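16 Nov 2023

Budget draft three for the sidewalk delivery pilot. Tien-fu wants a single number by February and I still have two columns that do not agree. Simulation seats are the easy part: Stirken quotes 396 a month per seat, and we need two. Render time is billed separately at 141 a month, which I had left out of draft two.

Hardware is worse. Cordeiro will hold the price on the small drive base only if we order 21 units. We have sidewalk work for six. Dumisani Magagula thinks Clillia would split the order with us, but he has nothing in writing.

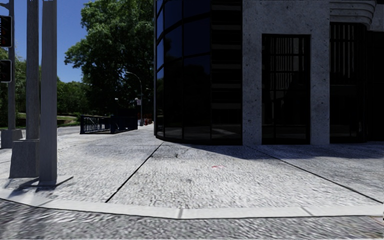 2 min read

Spent the afternoon in the corner map. The curb dips slightly toward the center, and I want the dip measured before we pay for the taller wheels. The black curved glass is my bigger concern. Our depth sensor reads reflective panels badly, so I added a line for a second sensor type, 500 per base, and marked it optional. Tien-fu will ask why. The poles by the curb go in the clearance test along with the big tapered concrete block, which takes more room at ground level than the poles do.

Julla sent the service contract again with the same battery clause. Replacement is on us after the first year. Moved it to the operating column.

To do: ask Stirken if render hours roll over. Get the Clillia split in writing. Redo the total without the taller wheels.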